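## Cataloging the Semik Deposit: An Interview with Madhu Rathore

The Semik deposit came to the Peltance Library in May, packed in 40 cartons and accompanied by a typed list that covered fewer than half of them. It holds regional almanacs, parish newsletters, school readers and a long run of a farming weekly that ceased publication when its printer closed. Madhu Rathore, who heads the cataloging department, met with the library bulletin on a Monday morning to discuss the progress of the work and the terms on which readers may consult the collection.

Rathore began with the almanacs, which are the most frequently requested part of the deposit. "We have 98 separate issues, and the title changes on us more often than we would like," she said. "The publisher dropped a word one year and restored it the next. Each change has to be recorded, and each one has to lead the reader back to the earlier title."

The department has chosen to describe the issues individually. Rathore acknowledged that this has slowed the schedule, but she considers a single summary record inadequate for material of this kind. "A reader who wants the tide tables for one particular winter should be able to find out whether we hold that issue before making the trip," she said.

Condition varies. The school readers are sound, apart from 3 volumes with detached boards. The farming weekly was printed on poor paper and will be issued only as digital copies — a restriction that Rathore expects to remain in place. Scanning is being carried out under an agreement with Gruro, and the first files are due to be added to the catalog once their page order has been checked.

On the subject of ownership marks, she was more expansive. Many of the books carry the stamp of the former Upadhyay Reading Room, which lent to subscribers by the week. "Those stamps are evidence of who was reading what, and where," she said. "We transcribe them in full, including the dates, when they can be read."

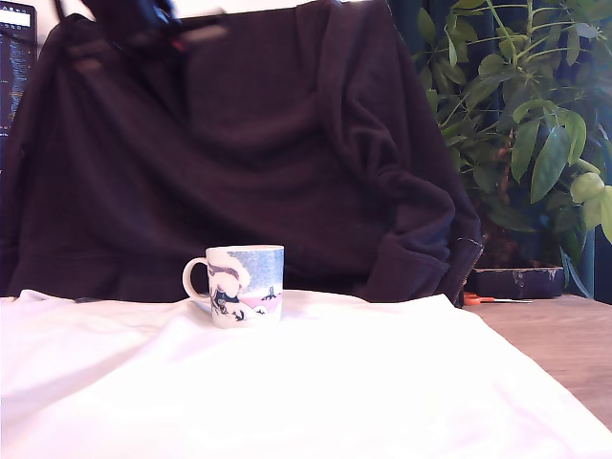

Madhu Rathore's view of the lending stamps was not shared by every reader consulted for this article. One wrote that the transcriptions made the records long and difficult to scan, and asked that they be moved to a separate note. Rathore said that the request was reasonable and that a revised layout was under review.

Requests for the almanacs and school readers may be placed at the main desk. Items are brought up at 2 p.m. and must be used in the reading room.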